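Brand Office Diary
Entry for 9 December 2022

The morning was given to the Zuvel survey, which closed last night with 2738 completed responses. The office had expected a smaller return, as the form was long and was sent out during a busy season for most shops. Helmi Lappalainen has begun sorting the written comments by age group and by region. Her first reading is that customers under thirty do not object to the word "heritage" on the packaging but do not know what it refers to. Customers over fifty know very well what it refers to and would like the old label back.

The old label will not be coming back. This was settled in July and the office sees no grounds for opening the matter again. It was agreed, however, that the green of the former label may be used on the inside of the lid, provided that the printer in Etley can match it on coated board. A request for samples went out before noon.

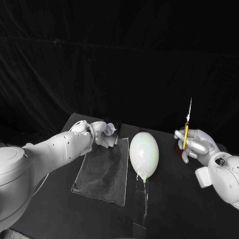 Tone of voice guide

Draft 2 of the tone of voice guide was read aloud in full, as is the custom of this office. The reading took longer than planned. The section on humor gave the most trouble. The earlier draft told writers to be "playful but respectful," and Eamon Mulligan observed that no writer on his team had been able to say what this meant in practice. The phrase has been struck. In its place there will be a page of sample sentences, with the preferred wording set beside the wording to be avoided.

The office also took out the list of slang terms. Several were out of date when the list was drawn up, and the rest will be by spring. Writers are asked to use plain words and to check with an editor when in doubt. Exclamation points remain limited to one for each email, and none in the subject line.

There was some discussion of whether the guide should address men and women separately, as the previous agency had advised. The office does not favor this. Sales figures for the unscented range show little difference between the groups, and the separate wording had led to complaints – most of them reasonable.

Nelgate and the Özkan account

A call was held with Nelgate after lunch concerning the Özkan account. Nelgate proposes to move the launch of the new name forward. The office can support this for the website and the store signs, but not for the printed catalog, of which 800 copies have already been bound under the present name. Mr. Mulligan suggested a paper band around the cover. Nelgate will price it.

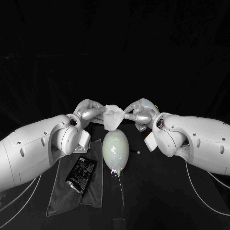
White robotic hands holding a tissue, with a black cloth behind.

The question of the two dots over the O in Özkan came up again. The client wishes to keep them in every setting, including web addresses, where they cannot be relied upon to display correctly. The office will recommend keeping the dots in the logo and in all running text, and leaving them out of the address. A short note to this effect is to be sent to the client with the revised schedule.

Other matters

The invoice for the Etley photographs was approved. The typeface license for Zuvel covers 15 users and is now full, so new staff should ask Ms. Lappalainen before installing the font. The comment sorting continues tomorrow, starting with the western region.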